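Pimow Desktop Teardown Notes: README
17 January 2023 | Kukaneck parts desk
Print | E-mail

Version 8 covers 686 entries. Treat the "tested" column with suspicion: 53 entries say "OK" and give no test at all. I would not buy memory on that basis. 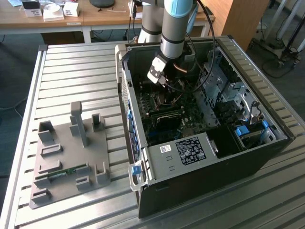

Tower on its side, panel off. Memory module in the plate at left.

Blue parts are usually latches or handles, but check before pulling. The labels on power supplies are copied as printed, and I doubt some of the ratings.

Contact: Kukaneck parts desk | © Kukaneck | Back to top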